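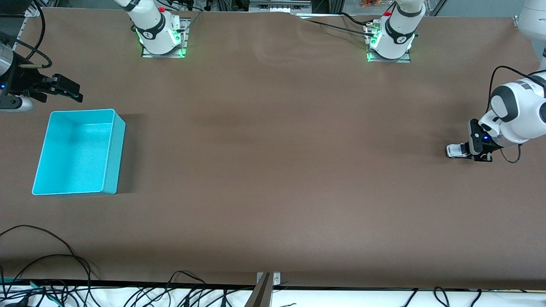

The long table, with one open bin.

29 Jan 2025

The woman who runs lost property for Gruneck Buses in Roltham would like it known that she does not have your umbrella. She has a great many umbrellas, and one of them may well have been yours, but you will have described it as "black, with a handle" and that leaves her where she started.

She has done the job for 16 years, having taken it as a stopgap after the ticket office closed. "They told me it would be quiet," she says. "I'd brought a book. I think I've read four chapters."

The system is simple enough. Drivers hand in what they find at the end of a shift, it gets a brown label with the route and the date, and it waits. Most things are kept for two months. After that they go to charity or, in the case of food, a good deal sooner. Sandwiches are thrown out the same day. A boxed birthday cake from Todorova, the bakery by the station, was given until closing time, and was claimed with four minutes to spare by a man who had been up and down the route twice on the wrong buses.

"He didn't say thank you," she says. "He said, 'Is it level?' I told him it was as level as when it came in, and I wasn't opening it to find out."

The 76, which goes out past the hospital and the swimming baths, supplies more than its share. The baths account for the towels and goggles. The hospital accounts for overnight bags, and those she rings round about herself without waiting to be asked. She is brisk on the subject and moves on quickly to false teeth.

"People assume teeth are the strange ones. Teeth are ordinary. You take them out because they're rubbing, you put them in a tissue, you put the tissue on the seat. I can follow that. What I can't follow is one ski boot."

August is the worst month. The schools are off, everyone has a bag they don't normally carry, and visitors leave things on the bus to the coast before going home to places that need a parcel. Gruneck charges nothing for holding an item but does charge postage, and it is the postage that causes the letters. She has kept one that begins "I am not a wealthy man" and concerns a pair of binoculars.

Three years ago the company bought in a program called Jotow, which was meant to match descriptions with items and put an end to the ledger. She uses it every day and speaks of it as one might of a lodger. It once offered a customer looking for a grey scarf a list of 200 possible matches, among them a kettle.

"To be fair, it was a grey kettle," she says. The ledger is still in the drawer.

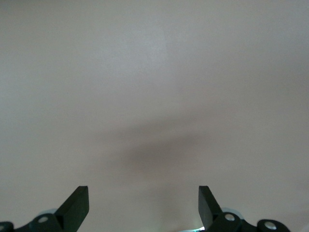 Is there anything she wishes people would do differently?

"Put your phone number inside your bag. Inside, on a bit of card. I don't want your star sign or your door code, I want eleven digits I can read. And ring us before you ring the police. They only ring me, and then I've got two of you."

Her own record is not clean. She left a casserole dish on the last bus home one winter, with the casserole in it, and had to fill in the form the next morning at her own counter. Under "distinguishing features" she put "lamb". The driver had washed up the dish before handing it in and was vague when asked about the contents.

She retires next year, if they find somebody. The advert has gone out once already and drew a handful of replies, one from a man who wanted to know whether staff got first pick of the umbrellas. He was not called for interview. She did write back to him, though, enclosing the opening hours, in case he had lost one.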